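Sturnus parts notes

Notes for the Sturnus teardown set, kept by Andri Wieser. The set covers 6 desktop machines taken apart for spares, with roughly 4000 pictures sorted by part. Last edited 9th November.

Boards

Motherboards are listed by socket and stored with the CPU out. Small upright cards get their own entry – don't file them under the main board.

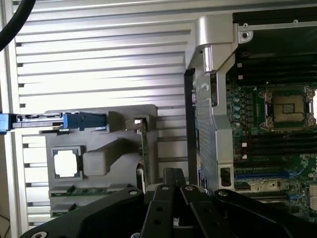
Brackets and panels

Gray plastic brackets go in bin 21, blue latches left on. Perforated metal panels are stacked flat with the hinge brackets. Screws are not tracked.

Known gaps

Cables have no length recorded. Severin Brunner has the old list from June – ask him before renaming a bin.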